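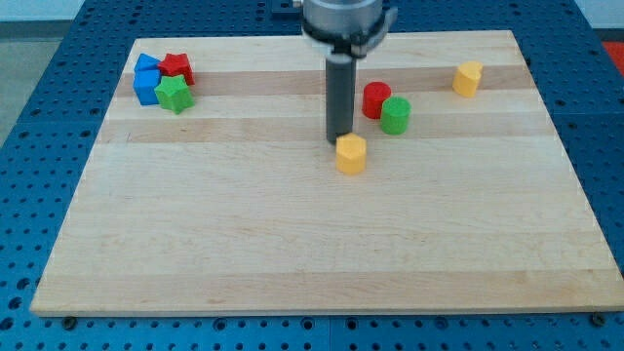
파란 타공 테이블 위의 나무 도마

지방선거 보궐 개표 결과, 직접 표로 정리하는 법

급하게 적음. 작년에 올린 글은 링크 다 깨져서 새로 씁니다. 우루티아(Urrutia) 선거구 기준인데 다른 데도 순서는 똑같아요.

준비물
- 스프레드시트 아무거나
- 선관위 투표소별 개표 파일
- 직전 선거 결과 파일. 없으면 격차 비교는 포기

1. 파일 받기
투표소별로 된 걸 받으세요. 읍면동 합계만 있는 파일 말고. 첫 줄이 제목이라 지워야 정렬됩니다.

2. 열 맞추기
투표소 이름, 선거인수, 투표수, 후보별 득표, 무효표. 이 순서로. 후보 이름은 공보물 표기 그대로 쓸 것. 에드가르도 카바나투안(Edgardo Cabanatuan)을 어디선 성만, 어디선 이름만 써놔서 합계가 둘로 갈라진 적 있음. 30분 날렸네요.

3. 사전투표 따로
본투표랑 섞지 마세요. 시트 하나 더 만들고 나중에 합치기. 우편투표도 마찬가지.

4. 득표율 계산
후보 득표 ÷ 유효표. 투표수로 나누면 안되요. 무효표가 들어가서 숫자가 낮게 나옵니다.
우루티아는 유효표 2915, 1위가 1521표. 나누면 52.2%.

5. 직전 선거랑 비교
1위와 2위 득표율 차이를 두 선거 다 구하고 뺍니다. 단위는 %포인트. 퍼센트라고 쓰면 댓글로 혼나요.
투표소 경계 바뀐 곳은 빼고 비교. 글레두나르(Cledunar)쪽 투표소 3곳은 통합돼서 예전 숫자를 더해줘야 맞습니다.

6. 검산
후보 득표 합 + 무효표 = 투표수. 안 맞으면 십중팔구 붙여넣기하다 한 줄 밀린거. 투표소 이름부터 다시 보세요.

자주 나는 오류
숫자가 왼쪽 정렬이면 텍스트로 들어온 겁니다. 쉼표 지우고 숫자 서식으로 바꾸기.
빈칸은 0으로 채우지 말고 그냥 두기. 미집계일수 있음.

확정 집계는 보통 목요일 오후에 올라와요. 그 전 숫자로 만든 표에는 꼭 "잠정" 표시. 걸텐트(Gultent) 선거구는 파일 형식이 달라서 다음에 따로 쓸게요.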